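Review: An Afternoon at the Mivik Open Day, and Whether Their Two-Armed Kitchen Bench Is Worth the Trip
Posted February 8, 2026

I have been meaning to write this up ever since I got home, and my notes are in a terrible order, so please bear with me. A few of you asked after my piece on bread machines whether I would ever look at something "really automatic," and when the Mivik open day came up on the Narkley events page I put my name down before I had even checked how far the drive was. (It's 73 miles from my door. I checked afterward.)

Mivik has the long low building at the back of the Fevier business park, past the tile warehouse. Parking is free but the signs are poor, and I went around the loop twice before I spotted the side entrance. The badge desk was friendly, the coffee was good, and there were ginger cookies, which I mention because I skipped lunch and they did a lot of work that day. Tickets were limited to 85 per session and I think mine was full, or very close to it. It never felt crowded, though, except at the one bench everybody wanted to see.

That bench is what I really came for. Mivik calls it the Besson bench, and it's a two-armed robot setup meant for handling everyday table things: dishes, utensils, bits of food, cups. It is not something you can buy for your house, and the staff were very clear on that point. They lease it to schools and to research kitchens, and the open day is partly a way of finding more of those. So take this as a review of the demonstration as much as of the machine, because an afternoon of standing and watching is all I've had with it.

First impressions. It's bigger than I expected from the brochure, and quieter. I had braced myself for whirring and clanking, and what I got was a soft hum, a bit like a refrigerator in the next room, with a little click whenever the fingers closed. The arms move slowly. If you are the kind of person who reaches over and finishes someone's sentence for them, this will test you. I found it oddly soothing after a while, and a little girl next to me was talking to it under her breath the entire time, telling it to go on, go on, you've got it.

The operator took us through a handful of jobs. A cup was picked up and set down in several different spots, a spoon went from one hand to the other (this got applause, and deserved it), and a folded cloth was moved with a good deal more trouble than I would have guessed. The cloth slipped twice. The operator didn't hide it or hurry past, she just set it back and let the arms try again, and I liked her for that. Hard things with clear edges seem to suit the grippers best. Anything floppy is a gamble.

I asked about cleaning, as I always do. The covering on the work surface comes off and gets replaced, and the fingers are wiped down between sessions. The bodies of the arms looked easy enough to keep nice - smooth and white, no fussy grooves that I could find. The cables are another matter. There are a lot of them, and some of them trail right across the work table, and if this were my kitchen I would be itching to tie them up by the end of day one. I said so on the comment card.

Later on we got to the place-setting part, my favorite, with orange slices on a bamboo cutting board, a yellow plastic knife and fork next to them, and a ribbed teal mug on its side against a wooden mug stand. I stayed for this one well past the point where my feet were asking me to sit down. 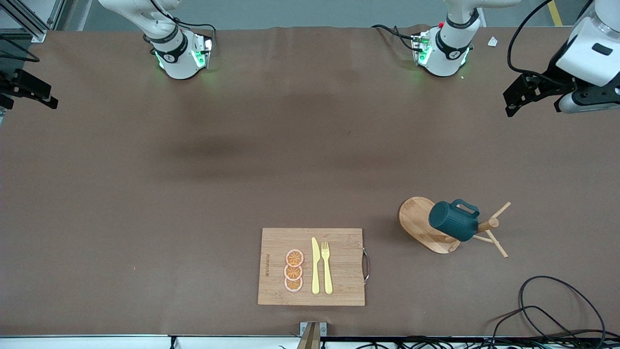
Having small, plain, familiar things on the table makes such a difference to how you watch. At the other end of the hall there was a sorting machine that the leaflet says can get through 1,000 parcels in a shift, and I'm sure that's very impressive, but I gave it five minutes and wandered back. I know what a fork is supposed to do. I can tell when a hand, any hand, is going about a fork the wrong way.

Now for the grumbles. There was no seating near the bench at all, and for a demonstration this slow that's a real oversight. The talk in the side room ran long and used a lot of terms that were never explained. And the gift table wanted far too much for a tote bag.

Would I go again? Yes, happily. The next open day is in April and I've already asked to be on the list. Wear comfortable shoes, eat something first, and get to the Besson bench early so you can stand at the front. Four stars from me, and I'd make it five if they put out a few folding chairs.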